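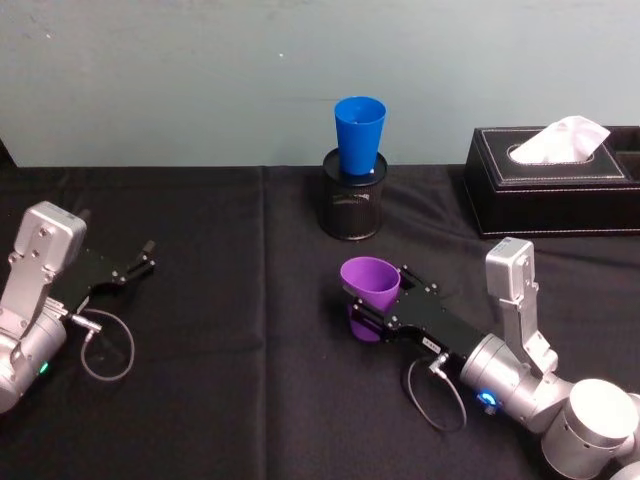 Tarkby Record Club

Minutes of the meeting held 08/10/2020

Present: Arash Rostami (chair), Wiremu Sheehan (minutes), and most of the regulars. Apologies from the Grimshaw lot, who were rehearsing.

1. Last minutes
Agreed, with one correction. The B-side we all argued over in August was the live take and not the demo, so Arash was right and the minutes were wrong. Now fixed.

2. Album of the month: Bromach, "Low Water"
What a record! We played it right through, all 40 minutes of it, and hardly anyone spoke until the end of side one. Arash loved how the drums are held back until the third song and then come in as if they had been there all along. Wiremu thought the singing was the best Bromach have put on record, above all on "Ferry Steps", where the second voice drifts in behind the first and you only notice it when it stops.

Not everyone was won over by side two. The long instrumental was felt to go on a bit, and there was some feeling that the closing song should have swapped places with the one before it. We tried it in that order and opinion was split. Played again in the proper order by popular demand, and it sounded better still.

Scores were taken on slips as usual. Final mark: 36 out of 40, our highest of the year so far.

3. Short plays
Members brought 6 singles between them. The clear favourite was the new one from Dakov, which has a bass line you could hum all week (several of us have). The flip side is slower and a little odd, with what sounds like a harmonium running through it. Wiremu to find out who played on it, as the sleeve gives no names at all.

Also enjoyed: an old soul single with a big scratch across the opening bars, which we let run anyway.

4. Grimshaw gig
The band have offered to play us their new songs before they record them. Very warmly received! They have enough for a 30 minute set and would like proper comments afterwards, good and bad. Agreed that we say yes straight away. Arash to talk to them about a date and to ask whether they need a PA or can manage with their own amps.

5. Club list
The running list of everything we have played has got into a muddle, with some albums down twice and others missing. Wiremu has made a start on tidying it and will send it round. Please check your own choices and send back any changes, with the year of release if you know it.

6. Next album
Three put forward. After a second vote we went for Dakov's first album, partly on the strength of that single. Please listen at least twice before we meet — it is said to be a grower.

7. Any other business
Request for a theme night on opening tracks. Lots of shouting out of titles, none of which I managed to write down. Carried over to next time.

Actions
Arash: contact Grimshaw about date and PA.
Wiremu: Dakov single credits; club list.
All: bring one opening track each.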